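May, still up, 11:40 at night

Okay so I swore I'd write in this thing every night of rehearsals and I've managed it twice. Tonight counts as three. I'm at the kitchen counter with my shoes off and the window open and my throat feels like I swallowed a pot scrubber, because we ran the Zapata piece from the top FOUR times and Kirsten would not let the altos off the hook for the entrance at the bottom of page nine. She was right, we were late. We were late every single time! I was late on the last one out of pure nerves about being late.

I should back up. Zapata is what we all call the long one, the setting Braulio Barajas wrote for us. It's 542 measures, which I know because Braulio prints the last measure number in bold like he's proud of it (he should be). The first half is all low and murmuring and then the tenors come in with this tune that sounds like somebody calling across a field, and I get goosebumps in the same spot whether we sing it well or not. Tonight we sang it not well and I still got them.

Kirsten Lemieux is a wonderful director and also a little terrifying. She stops us by lowering one hand. She doesn't say anything, the hand just comes down and the whole room dries up like a faucet. Then she looks at the section that did it. Tonight she looked at us for so long that Brisa started giggling next to me, and then I was gone too, and I'm 51 years old, I have a mortgage.

Break

Ten minutes that went for twenty-five, same as always. I had a cup of that terrible orange tea and sat down with Brisa Mendoza and we complained about our feet. She's trying to talk me into auditioning for the little solo in the second half, the eight bars over the humming. I said no. I said no again. Then I went home and sang it in the car with the windows up, twice, so we'll see. Snacks were whatever people had in their bags, which is fine by me, I'd eat anything wrapped by that point in the evening.
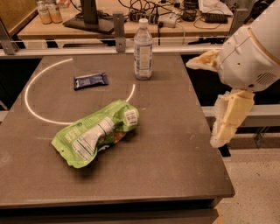
The Skuvirgate business

So the big news is the hall. We're singing at Skuvirgate in the end, the old theater and not the church, and everybody has opinions. Crisóforo Cortés thinks the sound is dead in there and he said so at length while folding up his music stand. He isn't wrong, I went to a play there once and the actors sounded like they were talking into a coat. But it seats 700! We've never sung for 700. The church held 187 and that was with folding chairs down the side aisle and somebody's grandson on the radiator.

I did the math on the drive home. If everybody in the choir brings five people we still have a whole lot of red velvet showing. Kirsten says it doesn't matter and that a half-full house listens better. I'd like to believe her. My sister says she'll come if she can sit on the end, and my neighbor says she'll come if it's under two hours, and I told both of them yes without knowing if it's true.

Macario Villaseñor has been asked to do something about the dead sound. He wants to borrow a stack of those Troltex boards and stand them up behind the basses, I think, or maybe he wants to take some down, I got lost. There was a drawing. The basses were very interested in the drawing and stopped listening to Kirsten altogether, and down came the hand.

Things I have to do

Hem the black dress. It's been dragging since the winter concert and I've been holding it up with a safety pin.

Learn page nine like it's my own phone number.

Call the folks about the risers -- or did Brisa say she'd do that? Ask Brisa.

Find my good pencil. I marked up half the score tonight in blue pen and Kirsten saw.

Buy lozenges, the honey kind. The mint ones make me cough, which is a pretty bad trait in a lozenge.

The end of page nine

I keep coming back to it. The thing is that you have to breathe before you think you need to. If I wait until I'm out of air I come in late, and I come in flat on top of it, and then I'm chasing the sopranos down the hill for the next eleven bars. Brisa marks hers with a little fish (a mouth open, get it?) and now I have a fish in my score too, in blue pen. It helped on the third run. On the fourth I looked at the fish, thought about what a nice fish it was, and missed the entrance.

Mom used to sing alto. I don't think about that much during the week, and then I'm standing there with the folder open, and the low note comes around and it's so much her note. She'd hold it a hair too long on purpose. I did that tonight in the second run. Nobody said a word about it, so either I blended or Kirsten was being kind.

Going to bed. The dress is on the chair and the pin is still in it.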